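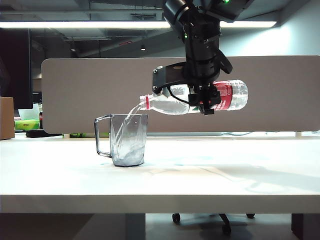
CLARNEN, 19th September - Umance, the water supplier for Clarnen and the outlying Palacios district, will switch the district to softened water in three stages. Work at the Wostska treatment plant was finished in August, and the new equipment has passed its acceptance tests.

The change applies to 1475 service connections, all of them in Palacios. Homes and businesses inside the Clarnen town limits draw from a separate surface source that is already soft. Their supply will stay as it is.

Palacios is served by two deep wells. Water from both wells meets the drinking water rules but carries a high level of dissolved calcium and magnesium, which leaves scale in water heaters, kettles and shower heads. The Wostska plant now removes part of that mineral content by pellet softening. Raw water is pumped upward through a bed of fine sand, a small dose of caustic soda is added, and the calcium settles onto the sand grains as a hard coating. The grown pellets are drained from the bottom of the vessel and sold as a soil additive.

Softening will not be complete. Umance is blending treated and untreated well water to keep enough mineral content to protect older metal pipes from corrosion. The blend is set at the plant outlet and checked on every shift.

The first stage covers the streets closest to the plant. The second stage takes in the school, the clinic and the business park. The third covers the remaining farms and houses along the ridge main. Each stage begins with a flush of the main at night. Customers may notice lower pressure or slightly cloudy water for up to four hours while flushing is under way. Running a cold tap until the water clears is enough. Laundry should wait until then.
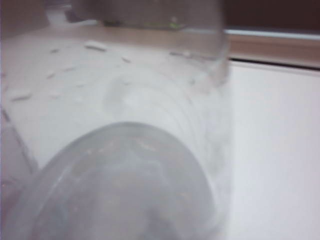 Do customers need to change the settings on a home water softener?

Most home units should be reset to a lower hardness value once the stage for that street is complete. Umance will mail the new value to each address, and the owner's manual for the unit explains how to enter it. A unit left at the old setting will use more salt than it needs, but the water remains safe to drink.

Dialysis patients, aquarium owners and businesses that use water in a process should contact Umance before their stage begins. A full mineral report for the blended supply is available at the Clarnen service office and is mailed on request. Water rates are not affected by the switch.

Media contact: Umance press desk, Clarnen service office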